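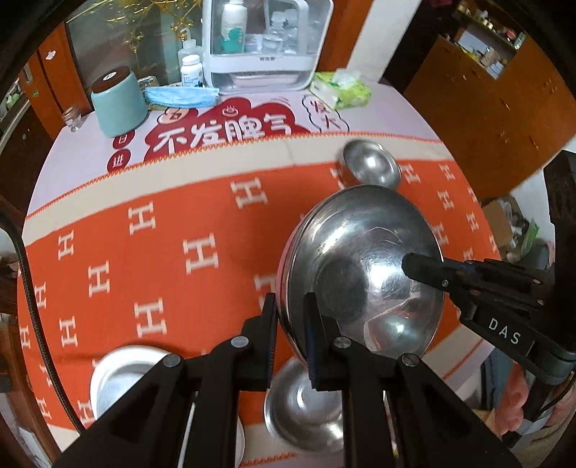 Kitchen Rental / Before You Book

Can I come see the place first?
Yes. Tuesdays after 2, text Rhiannon. No text, no tour, sorry.

What's in the kitchen?
Ranges, walk-in, prep tables, steel bowls, sheet pans. Knives no. Bring your own.

Do I need a permit?
If you sell what you make, yes. Send us a copy before your first shift. Ask the county, we can't fill it out for you.

How much is the deposit?
$200. Back to you in 2 weeks if the place is clean.

Who does the dishes?
You do. Everything washed, dried, back on the shelf you got it from. Big bowls go on the botom shelf, not stacked on the mixer.

Can I leave stuff overnight?
Dry storage, $38 a month per shelf. Label it. Unlabeled food gets tossed Friday.

Can I cancel?
Up to 48 hours out, no charge. After that you pay for the shift.

Parking?
Behind Tekleab Bakery. Not in front, they will tow.

Door code isnt working?
Press star first. Still nothing, call Fasil.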